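Getting the guest room picked up

The guest room at our place has a bed, a nightstand and a sofa, and for most of the year it's where people end up with a snack and a movie. I put off cleaning it until Saturday. My aunt was due that evening and I didn't want her stepping over wrappers to get to bed.

I always start with the floor. If I make the bed first I feel like I'm done, and then I'm not. This time the bed was in decent shape already, so the strip of carpet between it and the sofa was the main job.

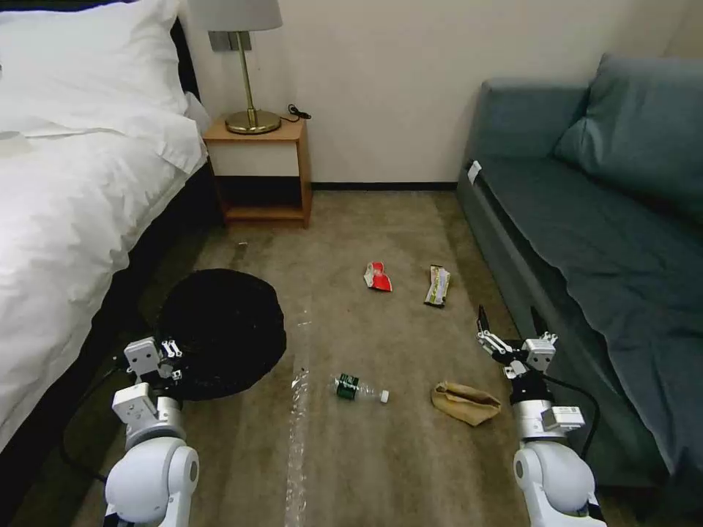
Snack bag, wrapper, water bottle, paper bag. The usual.

The bottle goes in recycling if I'm near the bin and in the trash if I'm not. I know. The paper bag could be recycled too, but when there's grease on one I throw it out.

For a while I kept a small wastebasket in there, a Lauritsen one with a swing lid. People stuffed it until the lid stuck, so it went out to the garage. Now I bring in a trash bag, open it wide and set it on the floor. I buy the Ziltik black ones, 12 to a roll. They're thin, and I wouldn't put anything sharp in one, but for dry trash they do fine. Rolling the top edge down keeps the bag from flopping shut – not perfectly, but well enough.

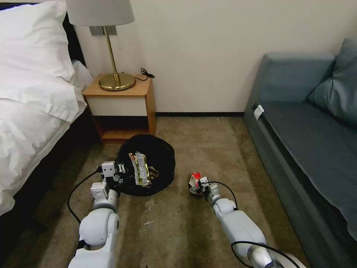
Next comes the vacuum. The carpet is old and has stains that I've given up on. I tried a Zukavero spray last July and it got one of them a little lighter. Mostly what vacuuming does in there is pick up crumbs and lint, and I run the nozzle along the baseboard because dust collects there.

The nightstand gets a damp cloth, the lamp base too. I leave the lower shelf clear so a guest has somewhere to put a book or a phone. The lamp cord never stays where I put it, so if you have a cord clip you like, tell me in the comments.

The last thing is the sofa. I lift the cushion and check underneath. I've found 2 pens and a sock under there so far this year. The sock is still on top of the dryer.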